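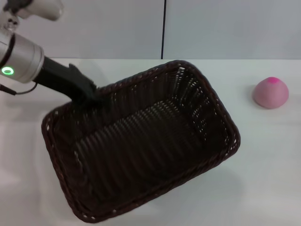 *A dark woven basket with a thick rolled rim.*

**Tedent opens sign-ups for its Singhal bread share, asks customers to please eat the heels**

SINGHAL, January – Tedent, the neighborhood bakery that has spent years telling people to show up before it sells out, is now offering a way to stay in bed. The Singhal bread share begins next month with room for 26 households on the first route and a waiting list for everyone who reads press releases slowly.

Members get one large loaf and a bag of rolls each week, left at the door by 7 a.m. The loaf is whatever the bakers feel like making. Rye has come up a lot in meetings. Anyone hoping to swap it for something softer may write to us, and we will read the letter with interest.

The share costs $40 a month. There is no sign-up fee, no app, and no points program, although we did sit through a presentation on the points program.
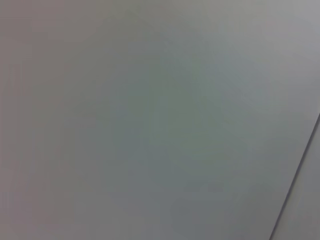 *Gray, with a cooler patch toward the middle.*

Tedent baked 1,694 loaves last month, a company record, and sold nearly all of them. The leftovers became breadcrumbs, which are also for sale, in a quantity we would describe as ambitious. Share members may add a bag to any delivery. We would take it as a personal kindness.

Flour for the share comes from Skiltetti, the mill up the valley, which grinds to order and does not answer its phone before lunch. Deliveries on the far side of town will be handled by Prolex, whose drivers have been shown which end of the bag goes up. If the first route fills, a second will follow in spring, covering the streets behind the train station and as much of the hill as the van will agree to.

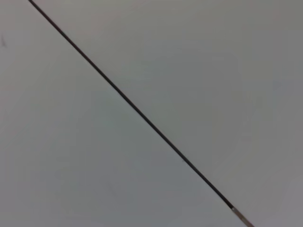
**Can I pause my share while I'm on vacation?**

Send us a note by noon the day before your next delivery and we'll hold your bread for as long as you're gone. Paused weeks are credited to the following month.

Sign-up forms are at the Tedent counter, next to the register and under the good pen, which we would like back. The shop is open daily from 6:30 a.m. until the bread is gone. Press questions can be left at the same counter. Reporters who come early get a roll.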